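Visit to the Plitholm Furniture Works, Campbell

Members of the Regional Trades Network visited the Plitholm works in Campbell on Wednesday, August 27, 2025. The program began at 10 with a safety briefing, followed by a tour of the timber store and the finishing hall.

The company grew out of a joinery shop in Erkanance and still buys much of its hardwood there. Boards are graded by colour and grain on arrival, then left to season under cover. Members asked about offcuts, which are sorted by length and glued up into tops – a practice the firm has followed for four years. Last year's output was 1,097 tables.

The afternoon session dealt with apprenticeships. Plitholm currently has five apprentices, and places for the next intake will be advertised in October. Discussion then turned to table tops made from short strips, and to the variation in tone that buyers should expect. 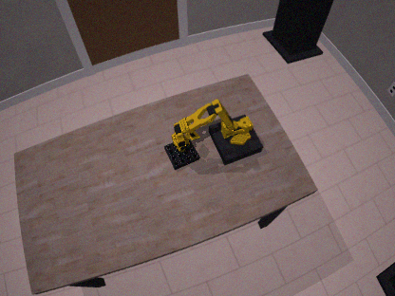
Rendered view: table top with a short-strip pattern

The Network thanks its hosts for their hospitality. The next visit will be to the Prorkusach sawmill, and members wishing to attend should contact the office.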